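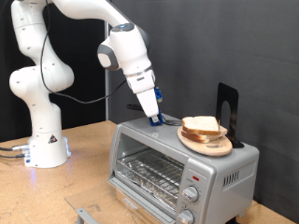 Cell Maintenance Meeting, Toaster Oven Cell

May 14, 2018
12 shares | 5 comments

1. Previous minutes

Accepted with one correction: the spare cable set is held in the Kosdale store, shelf 2. The earlier minutes gave the wrong shelf.

2. Condition of the arm

The controller log shows 1159 hours on the arm. Base bolts were checked for torque and none had moved. Joint covers are closed and the seams are clean. The warning label on the front of the base is to stay uncovered when the table is wiped down.

The wrist drifts slightly after long runs. Skavico, as service contractor, recommends a re-zero every 497 cycles. Agreed. The cycle count will be read from the controller at shift end and entered in the cell log.

3. Cables

The thin black cable on the outside of the arm was discussed at length. It needs enough slack at the elbow for full wrist travel, but the present loop is long. Proposal to shorten it was not carried. Two hook-and-loop ties will be tried first, one above the elbow and one below, left loose enough for the cable to slide. Run the arm at low speed through all taught points after fitting.

The gray and black cables at the base leave on the left side of the table and are to remain on that side. Strain relief at the table edge is still open from the last meeting.

4. Gripper

The blue attachment comes down close to the top of the oven at the rear left corner. Approach height for that point to be raised by 5 mm and the point re-taught. The tip is to be inspected for wear before and after the change. Dufour has quoted for a replacement tip; no order until the inspection result is in.

The short black cord from the attachment must be clear of the oven top before any run with the oven heating. This goes on the start checklist.

5. Oven and bread station

The bookend behind the round board stays as the back support. Its position will be marked on the oven top with heat-resistant tape. Board and bread are to be set against it before each run. Foil in the crumb tray to be changed weekly. Side vents to be kept clear.

The Esier fixture drawing was tabled. Comments in writing before the next meeting.

6. Actions

Re-teach rear left point: controls.
Fit ties, check wrist travel: maintenance.
Strain relief at table edge: maintenance, carried over.
Tip inspection: maintenance.
Update start checklist: operations.

7. Other business

The annual service visit stays in November. Meeting closed.

0 likes | Share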